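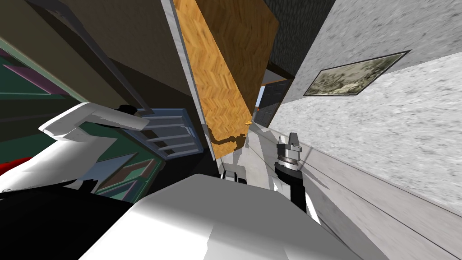 Histhorpe Open Day Episodes: README

What this is

Recordings from the simulator at the Histhorpe open day, one Sunday in May. Members of the public were handed the controls of a two-armed robot in a rendered house and invited to tidy it. There are 77 episodes. The house did not get noticeably tidier.

The simulator is Akance, the control software is Plallik, and the biscuits came out of our own pockets.

How the day went

Visitors had 2 minutes each, extended if there was no queue. After lunch there was always a queue, mostly of people under ten, who were better at it than we are. Usa Kaewmanee ran the desk and reset the house between turns. Ayten Soylu explained to grown adults that pushing the stick harder does not make the arm go faster.

The wrist views tilt with the wrist. Several visitors tilted their heads to match, and so did we by four o'clock.
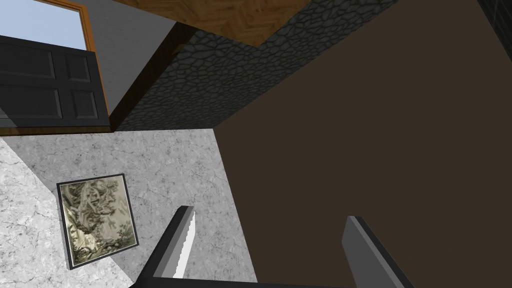
Ayten Soylu adds that the tilt should stay in. She tried levelling the wrist views for the first batch and says people then steered by a horizon the arm knew nothing about -- so please don't send us a patch that straightens them.

What's in the folder

episodes/ has one file per turn, numbered in the order people sat down.
notes.txt has Usa's remarks, some of them printable.
stills/ has frames from the wrist and body views.

Joint positions are logged at 20 readings a second. Anything shorter than 500 readings was dropped, being usually somebody's coat on the joystick.
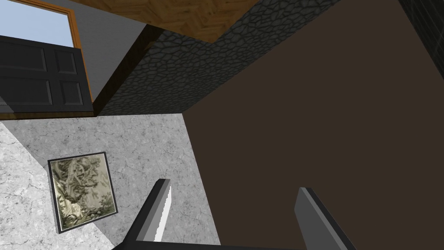
Still from stills/: both fingers open, framed picture on the marble.

Known problems

Success labels were entered by hand by whoever was nearest. Treat them as opinions.
Turns before the first tea break use the old grip threshold. We meant to convert them.
Episode names containing "ratanaporn" are from the Ratanaporn controller, which has left and right swapped. Two visitors preferred it.

Use

Fine for teaching and for research. Not fine as evidence of how well the robot works -- we have other folders for that, and they are smaller.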